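Borketti Planner 2 – two-arm motion software
Sold by Berholm. License covers one workstation.

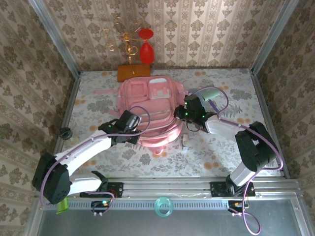

The vendor's sheet says "handles soft goods." We'd read that narrowly. Planner 2 plans collision-free paths for 2 arms sharing one table, and it does that part well. Whether the fingers end up on fabric or on a fold of nothing depends on your perception setup, and the bundled segmenter is the weak spot. Busy prints confuse it. So do straps. Budget time for labeling your own data.

What you get: planner, gripper control, replay viewer, Python bindings. The Hafþórsson calibration add-on is separate, and you will want it.

Planning time: the sheet claims 135 ms per two-arm move. No test conditions are given, so treat it as a best case. Clutter slows it down.

Cable handling: none. The planner models links and grippers only. Anything looped along the arm is your problem, so set the keep-out margin by hand.

Logging: up to 400 episodes per project before you have to archive. Why there is a cap at all, Berholm hasn't said.

Support: email, weekdays. The Plalluvthorpe office answers faster than the web form.

Trial license available. Take the trial first, and run it on your own objects with your own lighting.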